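Tolerances Belong on the Drawing

Most arguments between a small machine shop and its customers start with a number that was never written down.

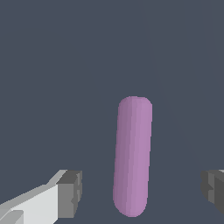
I have inspected turned and milled parts for a living since I left school, first at Steiner and now for a contract shop in Rekbridge that makes pins, spacers, bushings and short shafts. In that time the measuring equipment has improved a great deal. The drawings have gotten worse. My position is that a drawing without explicit tolerances on its working dimensions should be refused at the quoting stage, before anyone has set a price, and that shops which accept such drawings are doing their customers harm.

The usual defense of the untoleranced drawing is the general tolerance block. Down in the corner there is a note that says two decimal places mean one thing and three decimal places mean another. The block was a sensible device when drafters typed each dimension by hand and chose the number of places on purpose. Modeling software now fills in the places from a template. If the template says three, then the length of a cosmetic relief groove is held as tightly as a bearing seat, and the shop either charges for that or quietly ignores it. I have seen both. Ignoring it is more common, and it works until a new inspector arrives and reads the print as written.

A case from last January will show the cost. A customer in Adamton sent us a print for a hardened pin with full radius ends. The body diameter carried three decimal places and so did the overall length. The radius at each end was dimensioned as "R" with no value, which most machinists read as half the body diameter, blended. We quoted a run of 963 pieces on that reading. The first 30 went out as a sample lot and were accepted. The balance shipped and was rejected, on the ground that the blend line could be felt with a fingernail on 65 of them.

Nothing on the print said anything about a blend line. There was no profile tolerance on the ends and no surface finish callout outside the body. The customer's assembly fed these pins down a track, and a pin with a slight shoulder at the blend would hang up. This was a real functional requirement. It was known to one person, Cosmin Preda, who had designed the feed track at the customer's plant and was never asked to look at the pin drawing. When we finally got him on the phone, he gave us a usable requirement in four minutes: a profile tolerance on the ends, tangent to the body, and a roughness limit across the transition. We reworked the rejects by tumbling, measured them on the contour tracer, and shipped them. The invoice dispute went on for another two months.

The purchasing department at that plant held that a competent shop should have known. I reject this. A competent shop knows how to make a radius. It can't know what the radius is for. The same pin used as a locating dowel needs a good body diameter and almost nothing from its ends. Used as a follower, it needs the opposite. Geometry alone doesn't say which surfaces matter, and the drawing is the only document that both parties sign.

There is an argument on the other side that deserves a fair answer. Small customers often have no one trained in geometric tolerancing. If we refuse their prints, the work goes to Cliswood or to some other shop that will take anything, and the customer is no better off. I accept that the work will sometimes go elsewhere. I have watched it go. But refusal doesn't have to mean sending the print back with a stamp on it. Our practice now is to return the drawing with the undefined features circled and one question beside each: what does this surface touch? Most customers can answer that, including those who could not write a feature control frame. From the answer we propose a tolerance, they sign it, and the signed copy becomes the print. It takes one of our people about an hour on a simple part. We don't bill for it.

A second objection is that tight, explicit tolerances drive up price. In my experience the movement is mostly in the other direction. When a customer is made to say which surfaces matter, the rest can be opened up. The pin I described now has a length tolerance four times wider than the one the template gave it, and it costs less to make than it did before, even with the added control on the ends. Length never mattered to the feed track. It had been held to three places for years, and every piece had been faced to suit.

Gauging belongs in the same conversation. A tolerance that can't be measured with the equipment in the building is a wish. If the requirement is on a blended end, the print should say how it will be checked, and both sides should check it the same way. A fingernail is a sensitive instrument for finding a step, but it has no calibration record, and two inspectors will disagree about the same part before and after lunch. Either the tracer governs or a functional gauge governs. I prefer a functional gauge for small parts. In this case that meant a short piece of the actual track, mounted at the actual angle. Cosmin sent us one, and it sits in the gauge cabinet with a serial number and a due date like everything else.

I would also do away with the phrase "good workmanship" in purchase terms. It appears in nearly every set of conditions I am sent, and it has been used against us only in cases where the drawing was silent. Strike it out when you receive it. If the customer objects, ask which feature they are worried about, and put a number on that feature.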